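In Defense of the Drafty House

Posted 2021-02-15

I have been told, by a man with a tablet and a very clean jacket, that my house leaks. He said it in the tone a dentist uses about flossing. He had sealed a big fan into my front door, switched it on, and walked from room to room holding up the back of his hand like someone feeling for a fever. Then he showed me a graph.

The graph was red. I suspect all the graphs are red.

He came from Burkano, a company that sells spray foam, weatherstripping, attic hatches with little gaskets on them, and a monthly plan whose purpose I never quite caught. The audit was free. The quote that followed it was not. To bring my 977-square-foot house up to what he called "modern tightness" I would need foam in the rim joists, new seals on every door, cellulose in the attic, and, because the house would by then be too tight to breathe in, a machine to bring the outside air back in.

I asked him to repeat that last part. He was very patient with me.

Now, I am not against insulation. I grew up in a house in Studmont where you could watch the curtains move on a windy night with every window shut, and my mother rolled up bath towels and laid them along the doors like sandbags. I would not wish it on anyone. If your attic has nothing in it but Christmas boxes, go and put insulation in your attic. It's cheap, it's dull, it works, and you'll never have to look at it again.

What I object to is the idea that a house is a thermos. Somewhere along the line the home comfort business stopped selling comfort and started selling a score. My neighbors across the road got theirs down by 38 percent last July and had it printed on a certificate, which hangs in the hall by the coats. They are lovely people. They also ask you to come in quickly, and they mean it. I have been hustled through that door with a casserole in my hands as if we were leaving a submarine.

And there are the gadgets. Once you have sealed the shell you need to know what's going on inside it, so you buy a Ternesero, a white puck that sits on the bookshelf and reports on your humidity. Then you buy a second one, to find out whether the first is right. A friend of mine has them in every room, including the closet where the vacuum lives. He can tell you what the air was doing in there at three in the morning. I have never known what to do with this information, and I don't think he has either, but he checks it at dinner.

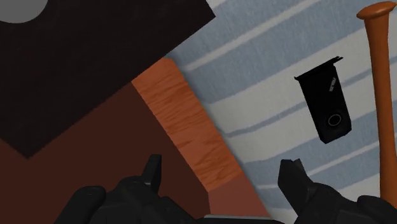 Black grippers and a dark, tilted panel in a computer-rendered scene.

My own method is older. When the living room is cold, I go and find out where the cold is coming from. Usually it's the same place as last year. In my case it is the gap under the back door, which the threshold has been drifting away from since before I owned the place, and the fireplace damper, which closes the way a tired person closes a book. A door sweep took care of most of the first. For the second I bought a wool plug on a stick, and it looks ridiculous, and I have grown fond of it. The two of them together cost me 24 dollars, and I had change left over from the Burkano quote to the tune of a decent used car.

Did my heating bill collapse? No. It went down a little. I also wear a sweater now, so the science is muddy.

The reply I get to all this is that I'm thinking short term. Fuel prices will rise, the payback will shorten, and a tight house will sell for more. Maybe so. But I have sat through the payback conversation for windows, for a water heater, and once for a 300-dollar mailbox, and I've noticed that the payback always lands a year or two after the average person moves out. There is a spreadsheet for this on the Oda website. You can type in any house you like. I typed in my garden shed and was told to act now.

If the wind comes through your outlets, fix your outlets. If you have a baby, or bad lungs, or a bedroom over an unheated garage, spend the money and don't let a crank like me talk you out of it. The foam people do good work, and some houses badly need them.

Mine doesn't, or doesn't need all of it. It creaks, it lets in a bit of February, and when someone burns the toast the smell is gone by lunch. The man in the clean jacket has called twice since to ask whether I've had time to look over the numbers. I've told him I'm waiting for spring, when I plan to open a window.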